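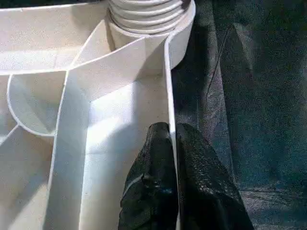 # Garnach storage insert, white

The Garnach is a one-piece plastic insert with open compartments, made for the workshop drawer, the sewing table or the shelf over the washing machine. It is sold by Purik, a small shop for household and hobby storage. We have kept it in our range since the first year, and it is still the article for which we receive the most letters.

Article number: 1107
Colour: white
Material: moulded plastic
Weight: 293 g
Delivery: in a flat carton, without filling material

## What it is for

Most people who buy the Garnach have one drawer in which everything lies together. Screws, fuses, a tape measure, old keys, the small bag of buttons that came with a coat. The insert gives each kind of thing its own place. It has no lid. We were asked many times for a lid and we tried one for a whole winter, but with the lid on, people put other things on top of it and then did not open it any more.

The walls between the compartments are thin, so you do not lose much room to them. They are fixed and cannot be moved. If you want walls which you can move, please look at the Piątek system lower on this page.

Customers have told us that they use it for:

- screws, wall plugs and picture hooks
- thread, bobbins and needles in their paper packets
- seed packets, from February until the end of May
- watercolour tubes and short pencils
- fishing weights (please read the note about heavy loads)
- spare parts for bicycles

## Before you order

Please measure the inside of your drawer and not the front. The front panel is nearly always wider than the space behind it, and this is the reason for most of our returns. Measure in two places, at the front and at the back, because older drawers are often not square. If the two numbers are different, use the smaller one.

Measure also the height with the drawer closed, if you can reach in from the side or from the drawer below. Some kitchen units have a wooden bar under the worktop, and a tall object will catch on it when you pull.

When your measurements are ready, you can send them to us by e-mail and Iwona Kaczmarczyk will tell you if the insert fits. She answers in the morning, normally before 11 o'clock. You do not need to send a drawing, but if you have one, it helps.

## Loading and weight

The insert can carry up to 50 N in one compartment when it stands on a flat surface. In a drawer the limit is usually the drawer itself. Cheap runners begin to bend long before the plastic does.

Note about heavy loads: put lead weights, large bolts and similar things near the back of the drawer. When the drawer is open, the weight at the front pulls it down. Do not lift a full insert by one corner. Hold it with both hands under the floor.

Do not keep solvents, nail varnish remover or open glue in it. Spilled solvent makes the surface rough and later it cannot be cleaned properly. Closed bottles are no problem.

## Cleaning

Take everything out and wash the insert by hand in warm water with a little washing-up liquid. A soft brush, for example an old toothbrush, is good for the corners. Rinse it and let it dry upside down on a towel.

It is not for the dishwasher. Two customers wrote to us that they washed it there for years and nothing happened, and one wrote that it came out with a curved floor. We cannot replace an insert which was bent by heat.

Pencil marks come off with a normal rubber. For ballpoint ink use a drop of spirit on a cloth, and wipe with water immediately after. Rust marks from old screws are difficult. A paste of baking soda and water, left on for one hour, removes the greater part of them, but a light yellow shadow can stay.

## How to arrange the compartments

Zuzanna Kaczmarczyk wrote this part for our printed catalogue, and we leave it here as it was.

"Start with what you use every week and put it in the place where your hand goes first. For a right-handed person with a low drawer this is usually the front right corner. Do not begin with the smallest things, even if it is tempting. They will fill the best places and you will need them twice a year.

Leave one compartment empty. After one month you will know what it is for. In my own drawer it became the place for things which I found on the floor and did not recognise.

Labels are useful when more than one person uses the drawer. Write them on paper tape and put them on the inside of the wall, where fingers do not rub them. If you live alone, you will remember without labels — but then you have to keep the order for at least a few weeks."

## Other articles in the same series

**Piątek.** A system of loose trays in four sizes, which you combine yourself. More flexible, but the trays can slide when the drawer is only half full. We recommend the thin cork mat under them, and you can order the mat cut to size.

**Givico liner.** A washable mat for the bottom of the drawer, grey or dark green. It stops the Garnach from moving and makes less noise. It is sold in rolls and can be cut with ordinary scissors. Cut it a little smaller than the drawer, otherwise the edge will turn up.

**Garnach, grey.** No longer made. We have a few pieces left with small scratches. Please ask.

## Delivery and returns

We pack orders in the afternoon. If you order before noon, your parcel normally leaves on the same working day. Larger orders, for schools or workshops, need some more time, and we will write to you with the day of sending.

You can return the insert within 30 days if it is clean. Please use the original carton if you still have it. If the carton is gone, any strong box will do, but put paper in the corners. The thin walls can crack if something heavy falls on them on the way.

If the insert arrives damaged, please send us a photograph of the damage and of the carton from outside. We then send a new one and you can keep the damaged piece for the garage or throw it in the plastic recycling, according to the rules in your town.

## Opinions from customers

We have received 181 opinions for this article. These are some of the recent ones, shortened a little.

**Esko Oksanen**
I bought one for the fuses and small electrical parts and after two weeks I ordered another for my wife. The floor is smooth, which I like, but very thin washers are hard to pick up. I put a piece of felt in that compartment and now it is fine.

**Jayson Rivera**
Good, solid thing. I wish it came slightly narrower as my drawer was too small by the width of a finger. My own fault, I measured the front. The return was easy and I now use the Piątek trays.

**Zbigniew Wasilewska**
White shows the dirt, especially graphite and oil from bicycle parts. On the other side, I can see every small screw on it, and in my old dark box I could not. Four stars.

## Questions which we receive often

**Can I cut it to make it smaller?**
We do not advise it. The outer edge gives the insert its stiffness, and after cutting it the floor will bend.

**Does it smell when it is new?**
A little, for the first days. Wash it once and leave it by an open window.

**Can two inserts stand on top of each other?**
No. They were not designed for it and the upper one will slip.

**Is it safe for food?**
It was not tested for food. Tea bags in their paper, or sweets in closed wrappers, are your own decision.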